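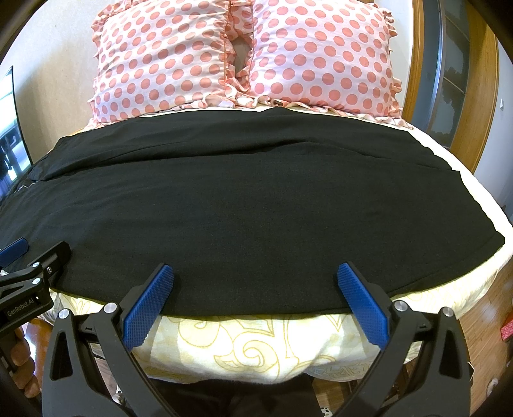
January, bench notes, 8:40 a.m. Paper feed fault on the Truder printers that came back from Heywood. The complaint on the return slips is the same for all of them: tray 2 picks, hesitates, then jams, mostly on heavier stock. Fitted the new Jeteo pickup rollers in the first unit before doing anything else. The tread on the Jeteo part is a fine diamond grid, much the same pattern as on the blue finger pads, where the original roller has plain ribs running across. Rubber feels a bit softer under the thumb. No play on the shaft once the clip is on.

First run on 80 gsm plain, tray 2, simplex. 70 sheets, no jams, one late pick near the start that cleared on its own. Ran the same count again with the old roller put back in and got a jam almost straight away, then another. So the roller is part of it, but I don't think it is all of it. The separation pad in that unit is polished smooth in the middle and I had left it alone.

Swapped the pad and reran with the new roller. Clean. Swapped back to the old roller with the new pad. Also clean, though noisier. I would like someone else to repeat that last one before we decide the pad is the real fault.

Aniela Michalski had a look at the counters in Pliltent and noticed that the page totals were reset on some of the returns. That makes the service history useless for those. Please write the engine serial in the log by hand until we know who is resetting them. The sticker on the back cover can't be trusted either, as covers get moved between units.

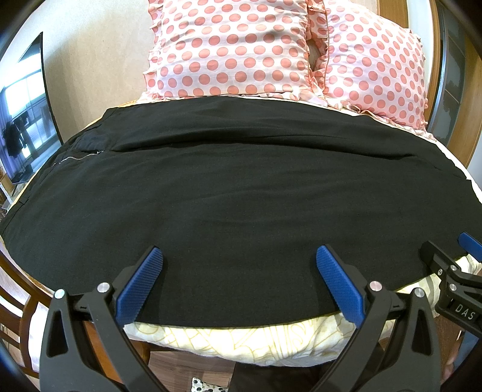
Second unit, after lunch. Same steps, except that I changed the separation pad first and left the roller alone. It ran fine on plain paper and failed on labels. Cleaned the old roller with a damp lint-free cloth, let it dry, tried labels again, and it failed again. Fitted the Jeteo roller and the labels went through. My guess is that the pad handles the plain paper jams and the roller matters for anything stiffer, but one unit is thin evidence.

The tray lift spring on this one also looked tired. I measured it against a new one and it stands a little shorter. Not changed yet. I didn't want to alter a third thing in the same afternoon.

Stock: 38 Jeteo rollers left in the drawer under the label printer. The pads are lower than that and Ornella Monti is ordering more. She asked whether the pads for the older tray would fit. They do not, the locating tab is on the other side, and forcing it cracks the holder. There is a cracked holder in the scrap bin if anyone wants to see.

To do:
- repeat old roller / new pad on the first unit, someone other than me
- lift spring on the second unit, then labels again
- duplex runs, none done so far
- find the short torx driver, last seen by the fuser rack

Left the second unit powered down with the tray out. Please don't put it back on the shelf with the finished ones.

2 comments
Share 0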